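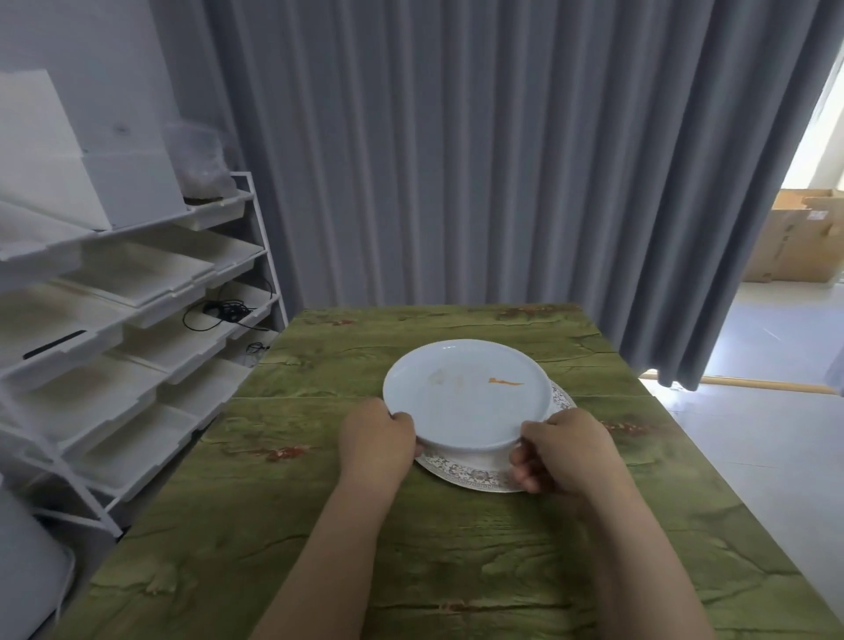
Poppy Tapley told me she quit holding exit interviews in her second year at Ronier, and that she'd do it again tomorrow. By the time a person is sitting across from you with a box on their lap, she said, they've already decided to be polite.

I had not even found my pen yet! We were supposed to start with some easy stuff (how she got into HR, what a normal week looks like) and I had a whole page of warm-up questions I never got to use. So let's go with exit interviews.

Ronier has 382 people on the payroll, most of them in the warehouse and the rest in sales and support. When Poppy came over from Tokument, a much smaller software outfit, she inherited a filing cabinet of exit forms. She read every one of them over two weekends.

"The top reason for leaving was 'new opportunity,'" she said. "Page after page of it. Well, sure. What was wrong with the old one?"

What she does now is a stay interview. Every person gets half an hour a year with somebody who is not their boss, and there are 11 questions. I asked if I could print the list and she said no, very nicely, but she did give me two of them. One is "What did you almost complain about last month?" The other is "When did you last look at job ads?"

I told her I would lie like crazy on that second one.

"Lots of people do," she said. "Then they get to question nine and tell me the commute's been killing them and their cousin's place is hiring. I can work with that."

The first round was pretty rough, by her own account. She trained 10 interviewers, and a couple of them turned out to be arguers. A forklift driver would say the break schedule was unfair and the interviewer would explain why it was perfectly fair. Poppy sat in on one of those and had to go walk around the parking lot afterward.

"I hadn't told them to be quiet," she said. "I thought it was obvious. It's the first thing in the training now, and it's also the second thing."

I wanted to know about managers, because every manager I've ever had would hate this. Somebody else asking my team what's wrong? No thank you. Poppy laughed and said yes, she got some emails. Supervisors see themes and never names, and on a crew with fewer than five people they don't see anything until it can be lumped in with another crew. One supervisor still spent a good part of September trying to guess who said what. She had a talk with him. She wouldn't tell me how it went, and I did try -- twice.

Money came up too. She used to pay for a survey tool, Lollitz, and dropped it when the contract ran out. She has nothing against it, she says, and she'd use something like it again at a bigger company. Her old boss at Boiko ran a survey across 940 employees and there's no way you could sit down with all of them. But at Ronier the same comments kept coming back with nothing done about them, and people had started typing "see last year" in the box.

"Somebody wrote that four times in one survey," she said. "I kind of loved that person."

So what has changed? The night shift gets its schedule three weeks out where it used to get one. Support has a second team lead. The break schedule is still the break schedule, and she's still hearing about it.

I asked if anyone had ever done a stay interview with her. She thought about it for a while and said her boss had one booked, and that he'd moved it. I asked how many times. She asked if we could get more coffee.

11 March 2023

14 shares | 3 comments

Get new interviews in your inbox. Enter your email to subscribe. You can unsubscribe at any time.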